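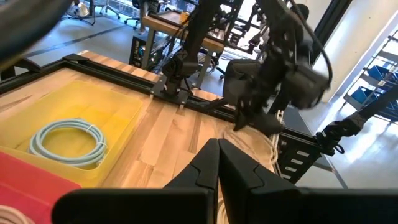 Riding the Gorna: your questions

I've been riding the Gorna six-hour small-bike endurance race since my knees were in much better shape, and I get the same questions by email every spring. So I've put them on one page. If yours isn't in the list, drop me a line and I'll add it when I next sit down with a cup of tea.

What is the Gorna, exactly?

It's a six-hour race for small motorbikes, run every July on the kart circuit at Vumville. Teams of two to four riders share one bike and whoever has done the most laps when the clock runs out wins. Last year the winners did 517 laps, and we did a fair few less than that, thank you for asking.

Do I need a race licence?

You need the day licence, which you can buy at sign-on if you've done the rider briefing course. The course takes a morning and there's a short written test at the end of it. Bring your certificate on paper! They won't look at it on your phone, and I've watched a grown man drive all the way home for his.

Which bikes are allowed?

Anything four-stroke up to 125cc in the main class, and the old two-strokes have a class of their own that makes a wonderful noise and a dreadful smell. Frames have to be standard. You can change the brake pads, levers, pegs, bars and rear shock. You can't touch the engine internals, and they do seal the engine at scrutineering with a dab of paint on the bolts, so don't turn up with one half apart.

How much does it all cost?

Our bike was 672 pounds with a bent gear lever and no battery. Add tyres, a decent chain, lock wire, crash bungs, entry fee and fuel and my share of the whole lot still came in under what I used to spend on one weekend of "proper" racing. You can spend much more. There was a team with a 2,000 pound shock on theirs last year and they were behind us by hour three — chain came off — but I'm told it rode beautifully up to then.

What tyres should we run?

I've used Griltetier mediums for four seasons and I'm happy with them. They take a lap and a half to come in and then they just stay the same, which is what you want when three different people are riding on one set. Softer tyres are quicker for an hour. Halyna Pavliuk, who rides the second stint for us, prefers a softer front and we argue about it every single year. She's faster than me, so make of that what you will.

How do rider changes work?

You come in, engine off at the line, and walk the bike to your box. Rider gets off, next rider gets on, one helper may hold the bike. No refuelling during a change. Fuel stops are done separately in the fuel bay with an extinguisher person standing by, and each stop has a minimum time of 300 seconds, so there's no point rushing it and slopping petrol about. Have a drink. Have half a banana.

How long should each stint be?

We do forty minutes. Some teams do an hour and I think they're mad, especially if it's hot. Your forearms go first, then your concentration, and the hairpin at the bottom of the hill is no place to start thinking about lunch. If it rains we drop to thirty.

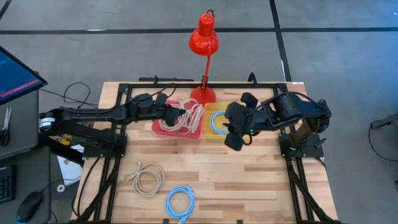 What should we have ready in the pit box?

Spare levers, spare pegs, a throttle cable, a clutch cable, a chain with its link, a pump, tape, cable ties and every spanner that fits your bike. Practise swapping a clutch lever at home until it's boring. You'll want a table of some sort too, and I'm very fond of a pale wooden top like this one, as dark little washers show up nicely against it. Get yourself a red plastic tray as well, same as they've got here, and make it a rule that anything taken off the bike goes straight in it. We lost twelve minutes one year looking for a spacer that was in my glove.

Is there anywhere to plug in tyre warmers?

No, and you don't need them. There are sockets in the paddock block for kettles and phone chargers. Generators are allowed until ten at night, then off.

Can I enter on my own?

You can't ride the whole thing by yourself, but there's a list for people looking for a team. Write to Noémie Maillard in the race office with your lap times if you've got any, and say if you can bring tools. She's brilliant at matching people up. That's how I met Halyna, and we've been bickering about front tyres ever since.

What's the start like?

Le Mans style, so bikes on one side and riders running across from the other. It looks like chaos and it mostly is! My advice is to send your calmest rider. You'll gain three places at best with a mad dash into Nazarenko corner, and you can lose the whole afternoon there. If you get tangled up, pick the bike up, look over your shoulder and get going again.

What happens if we crash?

If you can ride it back, ride it back slowly, off the racing line, with your hand up. If you can't, the marshals bring it to you at the end of the lap on the trailer. Either way the bike has to be looked over by a scrutineer before it goes out again, and they're quick about it if you wave. You need to be looked over by the medic as well. Don't try to sneak past her.

Can family and friends come and watch?

Of course, it's free for spectators. The grass bank above the last bend is the best spot, and the chips from the van by the gate are very good. Under-twelves aren't allowed in the pit lane at all. Dogs are fine on the bank on a lead, but the two-strokes do upset some of them, mine included.

When do entries open?

Usually in February, and it fills up within a few days. Get your form in early and sort out your fourth rider later; you can change names until the night before.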